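4 Setting Up the Lundness Kitchen Scale

4.1 Before you start

Take everything out of the carton and check it against the packing slip. You should have the scale base, the weighing plate, the power adapter, four rubber feet in a paper envelope, and the quick card. If a part is missing, call the Dendano parts desk and give the model number, 1693, which is printed under the base.

Peel the film off the display. Keep the carton until the scale has passed the check in 4.4.

CAUTION: Do not lift the scale by the weighing plate. The plate is held by a single center post, and a bent post cannot be repaired at home.

4.2 Choosing a place

The scale needs a hard, level surface. Stone, tile and solid countertops all work. Cutting boards, folded towels and drop-leaf tables flex under load and will give drifting readings.

Keep the scale away from the stove, the dishwasher vent and any open window. If the scale has come in from a cold garage or car, leave it switched off for an hour before use.

4.3 Fitting the feet and leveling

1. Turn the base over and lay it on a soft cloth.
2. Press one rubber foot into each corner socket until it clicks.
3. Turn the base right side up and set it where it will be used.
4. Look at the bubble next to the display. Turn the front feet in or out until the bubble sits inside the ring.
5. Push down lightly on each corner in turn. If the base rocks, go back to step 4.
6. Lower the weighing plate onto the center post. It should turn freely.

NOTE: Check the bubble again whenever the scale is moved, even from one end of the counter to the other.

4.4 Power and first check

1. Plug the adapter into the socket on the back, then into the wall.
2. Press and hold ON for two seconds. All segments light up, then the display shows 0.
3. If the display shows anything other than 0, press TARE.
4. Press UNIT until the small g appears at the right of the display.
5. Place a 100 g check weight in the middle of the plate. The reading should be between 99 and 101.
6. Remove the weight. The display should return to 0.

If the reading in step 5 is outside the range, run the calibration in section 6. If it is still outside the range afterward, contact service.

CAUTION: Use only the adapter supplied. Other adapters may fit the socket and still damage the scale.

4.5 Weighing loose produce

1. Put an empty bowl on the plate.
2. Press TARE and wait for 0.
3. Add the fruit or vegetables. Keep the load near the middle of the bowl.
4. Wait until the small circle at the left of the display stops blinking, then read the weight.
5. To add a second item and see its weight alone, press TARE again first. 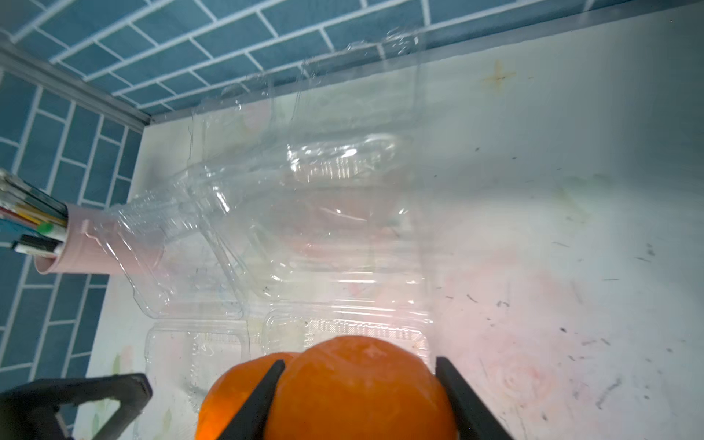

Fig. 4-3. Oranges, one larger and one smaller.

Round fruit can roll and strike the plate if weighed without a bowl. For recipes that call for peeled weight, peel first and tare the bowl again.

The largest load is shown on the rating label and includes the bowl. Above this the display shows HI. Take the load off at once. Leaving it on can shift the zero point for good.

NOTE: The memory key holds only the last stable reading. If you weighed 1,579 g and then pressed TARE, the key brings back 1,579 until a new stable reading replaces it.

4.6 Switching off

Press and hold ON for two seconds. The scale also switches itself off after about 4 minutes without use, and any tare value is lost.

Wipe the plate with a damp cloth. Do not rinse the base under the tap. For cleaning under the plate, see section 5.

Section 4 revised January. Text: Shahab Karimi. Checked: Tomás Flanagan.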